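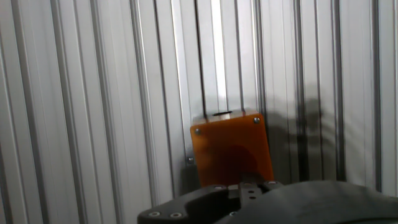

Orange box, slot in the top edge, two screws on the front. Profile wall behind.

Trivel slotted profile, light series. Sold by the length, cut to size at the Andrade shop. T-slot both faces, takes up to 30 kg per bracket. Brackets and bolts seperate, see Boltach page.

Works as wall or table top. Min order 11 lengths.

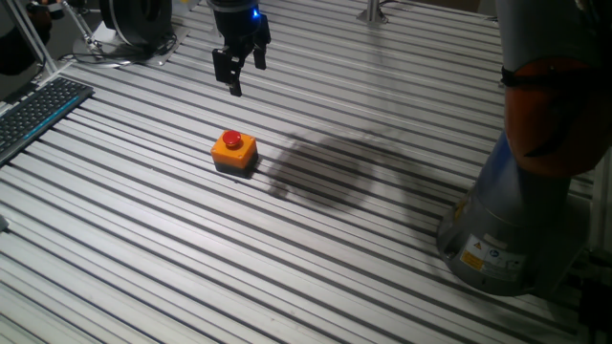 Same type of profile as a table, stop button box standing on it.

Cut list to Valdir Queiroz before Sunday pls. Part no. 201, end caps extra.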